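Drirnstead 첩보·코미디 만화 장터에 다녀와서

Drirnstead까지 가는 버스는 Lai에서 한 번 갈아타야 한다. 갈아타는 정류장에 지붕이 없다는 사실은 행사 안내문에 적혀 있지 않았다. 안내문에는 대신 "기밀 해제 시각 오전 10시"라고 적혀 있었는데, 문을 연다는 뜻이었다. 나는 이런 농담에 약한 편이라 4월 비를 맞으며 갔다.

장터가 열린 곳은 예전에 직물 창고였다는 Wondden 회관이다. 1층이 판매 부스, 2층이 강연과 상영, 지하가 매점이다. 부스는 30개로, 첩보물과 그 패러디만 받는다는 조건치고는 많이 모인 셈이다. 물론 '첩보물'의 정의는 꽤 너그러웠다. 입구 바로 옆 부스에서는 고양이가 생선가게를 감시하는 네 칸 만화를 팔고 있었다. 감시가 나오니 첩보물이라고 했다. 반박하려다가 한 권 샀다.

입장권은 신분증 모양의 종이 카드였다. 이름 쓰는 칸에는 굵은 검은 줄이 미리 인쇄되어 있어서 아무것도 쓸 수가 없다. 내 카드 번호는 2332번이었다. 그렇게 많은 사람이 왔을 리는 없어 보여서 접수대에 물었더니 번호 체계는 알려줄 수 없다고 했다. 농담인지 정말 모르는 것인지는 끝까지 알아내지 못했다.

오전에는 주로 Plotamis 부스에 있었다. 첩보 코미디만 내는 작은 출판사인데, 이 동네에서는 그래도 큰손에 속한다. 이번에 내놓은 신간은 정부 산하의 가상 부처에서 문서 파쇄기를 담당하는 말단 직원의 이야기다. 파쇄기가 고장 나서 수리 기사를 불러야 하는데, 파쇄기의 존재 자체가 기밀이라 부를 수가 없다. 설정이 전부 첫 세 쪽에 나오고 나머지는 결재 서류를 들고 복도를 뛰어다니는 내용이다. 그림은 조금 거칠지만 복도를 정말 잘 그린다. 복도 원근법에 이만큼 공을 들인 만화를 오랜만에 봤다.

견본을 30쪽까지 읽을 수 있게 해 두었는데, 정확히 31쪽부터 재미있어지는 책이라는 것을 집에 와서야 알았다. 장사 수완이 나쁜 건지 좋은 건지 모르겠다. 어쨌든 나는 샀다.

음모론을 비꼬는 만화가 지나치게 많다는 인상은 받았다. 검은 양복을 입은 남자 둘이 자판기 앞에서 동전이 모자라 임무를 망치는 장면을 오전에만 세 군데 부스에서 봤다. 서로 베낀 것 같지는 않고, 다들 자판기 앞에서 비슷한 일을 겪은 모양이다. 정치 추문을 덮는 쪽을 주인공으로 삼은 책도 여럿이었는데, 덮는 과정이 너무 유능하게 그려지면 금세 지루해진다. 덮으려다 더 커지는 쪽이 역시 보기 좋다.

점심은 지하 매점에서 해결했다. 메뉴판의 음식 이름이 모두 암호명이라 주문에 시간이 걸렸다. '북쪽 손님'을 시켰더니 감자수프가 나왔고, '이중 첩자'는 속을 두 가지 넣은 샌드위치였다. 앞사람이 '침묵'을 주문하자 물이 한 잔 나왔다. 돈은 받았다.
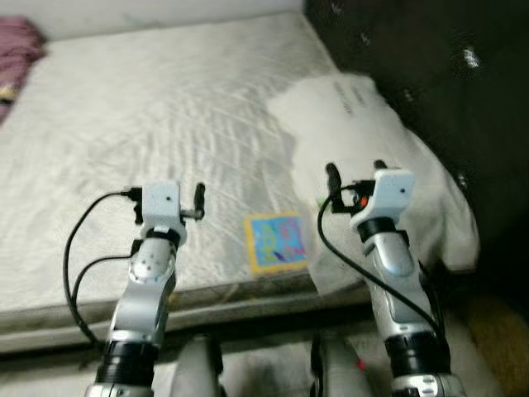 흰 매트리스를 향한 로봇 팔 두 대

오후에는 2층으로 올라갔다. 첫 순서는 '악당에게 이름을 붙이는 법'이라는 강연이었다. 알파벳 한 글자로 악당을 부르는 관습이 언제까지 버틸 수 있느냐는 내용이었는데, 생각보다 진지했다. 강연자의 계산에 따르면 글자는 진작에 다 떨어졌고, 이제 숫자와 날씨 용어가 쓰이고 있으며, 다음은 채소 차례라고 한다. 질문 시간에 누군가 이미 '요원 순무'를 연재하고 있다고 밝혔고, 객석에서 박수가 나왔다. 강연자는 조금 언짢아 보였다.

이어서 단편 애니메이션 상영이 있었다. 상영 시간 27분짜리 한 편이었고, 비밀 기관의 신입이 첫날 화장실을 찾아 헤매는 이야기다. 건물 안의 모든 문에 '출입 금지'라고 쓰여 있다. 줄거리는 그게 전부인데 이상하게 긴장감이 있다. 중간에 소리가 잠깐 끊겼고, 관객 절반은 그걸 연출로 받아들였다. 나도 그랬다. 나중에 상영 담당자가 와서 사과하는 바람에 좋은 장면 하나를 잃었다.

의자 이야기는 해야겠다. 2층 의자는 접이식인데 앉으면 앞으로 기운다. 긴장감 있는 장면에서는 관객 모두가 몸을 앞으로 내민 것처럼 보이니 감독들은 흐뭇했을 것이다. 허리가 안 좋은 분은 맨 뒷줄 벽에 기대는 편이 낫다.

체험 행사도 하나 있었다. 참가자에게 줄거리 한 줄과 펜을 주고 단서 세 개를 숨긴 한 쪽짜리 만화를 그리게 하는 것이다. 제한 시간은 30분 정도였던 것 같다. 나는 단서를 너무 잘 숨긴 나머지 심사하는 쪽에서 하나도 찾지 못했고, 그래서 탈락했다. 내가 하나씩 짚어 가며 설명했더니 그건 단서가 아니라 얼룩이라고 했다. 우승작은 단서마다 화살표를 그려 둔 작품이었다. 세상이 그런 식으로 돌아간다는 건 알고 있었지만 만화 장터에서까지 확인하고 싶지는 않았다.

네 시쯤 다시 1층에 내려오니 괜찮은 책은 대부분 빠져 있었다. 오전에 망설였던 도청기 시점의 무성 만화도 이미 없었다. 글자가 하나도 없고 귀 그림만 나오는 책인데, 사람들이 이걸 다 사 갔다는 게 믿기지 않으면서도 분했다. 남은 것은 포스터와 배지, 그리고 고양이 만화 2권이었다. 2권에서는 생선가게가 고양이를 감시한다. 이것도 샀다.

가실 분들을 위해 몇 가지 적어 둔다. 카드를 받지 않는 부스가 많으니 현금을 챙기는 게 좋다. 현금지급기는 Lai 정류장 건너편에 있고 Drirnstead에서는 찾지 못했다. 짐 보관소는 암구호를 대야 가방을 돌려주는데, 맡길 때 받은 쪽지에 암구호가 적혀 있으니 쪽지를 가방 안에 넣지 말 것. 내 앞에 서 있던 사람이 그랬고, 줄이 한참 움직이지 않았다.

돌아오는 길에 Plotamis 신간을 다 읽었다. 파쇄기는 결국 못 고친다. 뒤표지에 다음 권 예고가 있는데 제목이 먹칠되어 있어서 언제 무엇이 나오는지는 모르겠고, 출판사에 메일을 보내 두었다. 답장은 아직 없다.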